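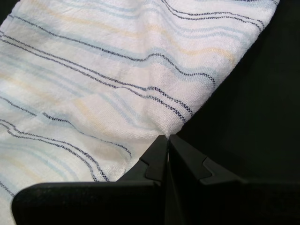
How do you teach a robot a job like folding a towel if you have never written a line of code?
You show it. A person either takes hold of the arm and moves it through the job by hand, or sits a little way off with a remote controller and drives it through the same motions, and the software keeps a record of everything the arm and the gripper did so that the robot can practice from it later.

Poslow Opens Its Teaching Kit to Small Laundries and Linen Services

GROTELL, 27 Oct 2024 – Poslow, maker of easy-to-use robot arms for small workplaces, is very happy to announce that its teaching kit, Evano, will go on general sale in November. The kit has been in the hands of a small group of early customers since the spring, and we would like to begin by thanking every one of them for their patience, their long phone calls and their very frank notes in the margins of our manual.

Evano is made for soft goods: towels, napkins, baby cloths, pillowcases, aprons and all the other things that refuse to keep the same shape from one minute to the next. A metal part sits where you put it. A cotton cloth slumps, wrinkles and hides its own corners, and a fold that looked like an edge a moment ago may be the middle of the cloth. People who work with linen all day know how to find a corner and pinch it without thinking much about it, and we have always felt that they are the ones who should be doing the teaching.

The kit offers 2 ways of showing the robot a task. In hand-guided mode, the arm goes light and the teacher simply walks it to the cloth, closes the fingers on the corner with a thumb button, and carries on with the fold. In remote mode, the teacher holds a small controller and watches either the table or the view from the wrist camera, which looks down past the two fingertips at whatever they are about to take hold of. Most of our early customers began with the first way and moved over to the second once they felt at home (a few went straight to the remote and never looked back, which we did not expect!).

Each showing is saved as one lesson. Lessons can be played back, trimmed, named, or thrown away, and we do encourage people to throw away the ones they don't like. The starter library that comes with Evano holds 84 lessons on picking up and folding light cloth, recorded at our workshop in Grotell, and there is room on the kit's own storage for up to 1000 more. Nothing has to be sent anywhere unless the customer chooses to share it.

Alongside the kit, Poslow is starting the Rathore Program, a friendly teaching course for laundries, small hotels and training centers that would like some company while they get going. A Poslow trainer will bring a kit, set it up on the customer's own folding table, and stay while the staff record their first lessons with their own linens.

Evano works with all current Poslow arms and with the standard two-finger gripper. Orders open in November through the Poslow web store and through our regular dealers, and places in the Rathore Program can be requested at the same time.

About Poslow
Poslow builds robot arms, grippers and teaching tools for small businesses. The company is based in Grotell, where visitors are welcome in the workshop by appointment.

Press contact: Poslow Press Office, Grotell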